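# Play Kitchen Sets: Frequently Asked Questions

Revised 2 July 2023. Applies to tabletop play kitchen sets assembled from Stostum lending stock. Questions about the outdoor mud kitchen are handled on a separate page.

## Contents and layout

**What does a tabletop set contain?**

A base set has a cutting board, a play knife, a selection of play food, at least one cup, and a box with a drawer. Sets are made up from mixed stock, so colors and makers vary from loan to loan. The packing slip is the reference for what you received. If the slip and the contents disagree, write to the desk before the first use.

**Is there a required layout?**

No. The layout we use for checking stock puts the board in the center, food and knife within reach of it, and taller items in a row behind. Small pieces stay visible that way and cups are less likely to be knocked over by a sleeve.
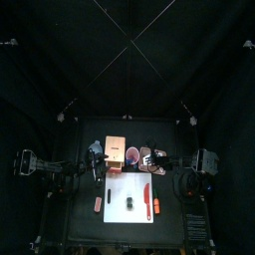 Board orientation is left to the user. Some boards have a handle slot and some do not; where there is one, turn it toward the side from which the board will be lifted. Here the slot is near the left edge, the red knife lies along the right side, and the carrot is just off the board on the tabletop. Left-handed users should mirror the arrangement.

**What table surface works best?**

A flat matte surface in a plain color. Gloss tops reflect overhead lighting and make small pieces harder to find. Dark green food on a black top is easy to miss at clear-up, so keep dark pieces on the board if the board is pale.

**Can we combine two sets on one table?**

Yes, if both slips are kept. Sort the pieces back to their own slips before return. Combined returns are charged as 2 separate check-ins.

## The box and drawer

**What is the slot in the top of the box for?**

It takes flat tokens or cards of a size that passes without force. In shop play it is normally used for payment. Tokens are not part of the base set and must be requested. Do not post folded paper; it lodges under the top plank and has to be removed from the drawer side.

**How far should the drawer be opened?**

Half its depth is enough to collect tokens. There is no stop fitted on the older Susden boxes, and the drawer will come out completely if pulled. To refit it, hold the box level and feed both sides in together.

**The drawer sticks. What should we do?**

Remove it, wipe both side walls with a dry cloth, and check the opening for crumbs or paper. If it still binds, rub a plain wax candle along the lower edges. Do not sand it. Sticking is most common in June, when our stock rooms are humid, and usually clears after several dry days.

**Can the box stay out with the drawer open?**

Yes, if there is clear space in front. Place the box at the far side of the table so that the open drawer faces inward over the tabletop.

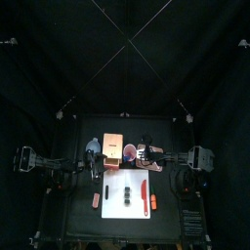

*Back row: pale blue container, wooden box with its drawer partly out, pink cup.*

**Can small items be stored inside the cups?**

During play, yes. For transport, no. Pieces left in cups fall out when the crate is tilted and account for most of our missing-item reports. Use the drawstring bag supplied with the slip.

## Cleaning and inspection

**How are the wooden parts cleaned?**

Use a cloth wrung out in warm water with a little dish soap. Follow with a dry cloth immediately. Do not soak wooden parts or put them in a dishwasher. Leave the drawer out of the box until both are fully dry. Light smudges on the top plank are not treated as damage.

**How are the plastic parts cleaned?**

Wash by hand in warm soapy water, rinse, and air-dry upside down on a rack. Disposable party cups may be added as extras, but they are not stock. Discard them once the rim splits.

**What is checked before a box goes out again?**

The following points are recorded on the check sheet:

- top surface and slot edges: no splinters
- drawer: runs freely, floor secure at the corners
- knob: does not turn or pull away by hand
- painted or colored trim: no flaking
- interior: empty
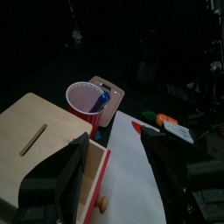

**Hauwa Lawal**
Stock and Repairs, Stostum

The mushroom-shaped knob is a round wooden type, glued into the drawer front. If one comes loose, stop using the drawer and return knob and box together. Please do not reglue it yourselves. A spare needs to be matched to the hole, and hardened glue has to be drilled out first.

**Who do we contact about a missing piece?**

Email Aminu Okoro at the lending desk with your slip number and the name of the piece. Form 132 is needed only for a missing box or board. Single food pieces are replaced from spares at no charge, up to 4 per loan.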